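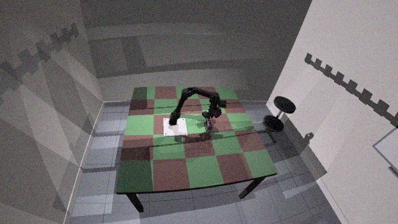 If you've been asked to bring a robot arm into a workshop where people have been doing the job by hand for years, the first thing I'd tell you is to put the arm in front of them on a screen, well before anything gets bolted to a bench. At Zasska we learned this the slow way. We build and test small control boxes at our Susasley site, and the work we wanted help with was the dull end of it: pressing buttons over and over to see that they still work, and setting pegs into socket blocks before the boxes go to final test. The people at those benches had plenty to say about the plan, and most of it was useful, once we gave them a way to say it early.

What follows is how we run a rehearsal in simulation now, for any bench that's getting an arm. You don't need to be a programmer to lead one. You do need patience, and a room with enough chairs.

## Before you start

You'll want:

- a computer that can run your simulator (ours is called Fallero, an in-house thing, but the steps carry over)
- a simple model of the bench, the arm and the parts
- two people from the bench itself, on paid time
- one person who can change the model while the others talk
- a notebook – a paper one, please, because people will lean over and draw in it

Keep the model plain. We spent far too long on our first one, fussing over the exact shade of the bins, and it made people think the decisions had already been made. A rough room invites comments. A polished one gets polite nods.

## Step 1: Ask how the job goes by hand

Sit down at the real bench with the people who work there and have them do the job at their normal pace. Write down what the hands do, and also what the eyes and ears do. On the Awasthi line (that's our button and switch bench) everyone listens for the click. It wasn't in the work instructions anywhere, and I had walked past that bench every day without knowing it.

Ask which parts of the job they'd happily give away, and which parts they'd miss. Write both lists down in their words and bring them to every session after this one.

## Step 2: Start with one press

Pick the smallest task you can. For us that was a single button on a block, set where the arm could get at it from above. Put the arm in a waiting position with the fingers open, and stop there for a bit. Let people look at it from several sides. Turn the view, move it to where a person would be standing, and ask the plain questions: Where would you be? Where's your coffee? Which hand would you reach in with if a part fell over?
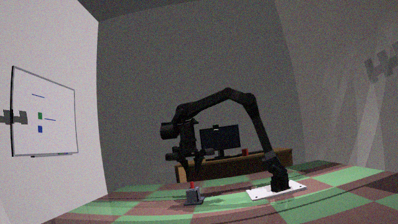 *Waiting position in the simulated room: fingers open, the gray block with its red knob on the table.*

Then run the press slowly and let the bench people stop it whenever they like. I hand over the keyboard for this part. It feels a little clumsy the first few times, and somebody always sends the arm somewhere silly, but folks who have stopped the arm themselves ask much sharper questions afterward.

Things worth writing down here:

- any spot where a person's reach and the arm's path would cross
- who gets to press stop, and whether they can do it from where they normally stand
- what the arm should do after a stop (go home, or stay put and wait for someone)

That last one took us a whole afternoon. The engineers wanted it to go home. The bench wanted it to stay put, so they could see what had gone wrong, and I'm glad to say the bench got its way.

## Step 3: Move on to the pegs

Peg work is fussier, so give it a session of its own. Use a block with a few sockets in a row and choose which one you care about. Bring the view in close, closer than anyone could comfortably get their head at a real bench, and check how the peg and the socket line up and where the fingers are. Shadows can hide a good deal from that near, so turn the view if you can't tell a hole from a fingertip.

We ask for nearly 100 runs of this overnight, with the block nudged a little each time, and then go through only the bad ones together in the morning. Set the good ones aside. It's a much better use of everyone's coffee, and it shows people early on that the arm will fail sometimes and that somebody will need to know what to do about it.

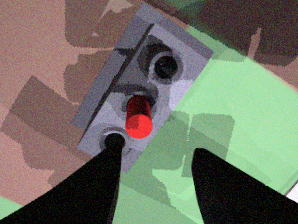 One reader of an earlier version of this page wrote in to say that the rehearsals at their plant had gone very nicely, and then the overtime vanished, and people felt they'd been asked to help cut their own pay. They wanted to know whether we talked about money in the room or only about pegs.

It's a fair question, and the answer is that we didn't the first time, and should have. We do now, which brings me to the next step.

## Step 4: Talk about the jobs, out loud

Set aside 20 minutes at the end of each session with the simulator closed. Bring a manager who can answer for hours and pay, and say ahead of time that these are the subjects. Go back to the two lists from Step 1 and read them out.

At Susasley the change looked like this on paper: less pressing and placing, more setup, more checking, and a new job of sorting out failed cycles. New work needs training, and training needs hours, so put the hours in the schedule before the arm has a delivery date. Some people were delighted to give their wrists a rest. Others liked the quiet rhythm of peg work and were sorry to see it go, and I don't think it's right to talk anybody out of that feeling. We kept one hand bench open for the odd-sized orders, and there's a sign-up sheet for it.

## Step 5: Carry the notes to the real bench

When the hardware arrives, tape the notebook pages up next to it. Run every press and every peg slowly at first, with the same two people at the stop button, and compare it with what you wrote down. The simulator will be wrong about something. Ours had no sound at all, so the click had to be dealt with at the bench, and we're still trying out microphones for it.

Hold one more session in the second month, after the newness has worn off, and bring a fresh notebook.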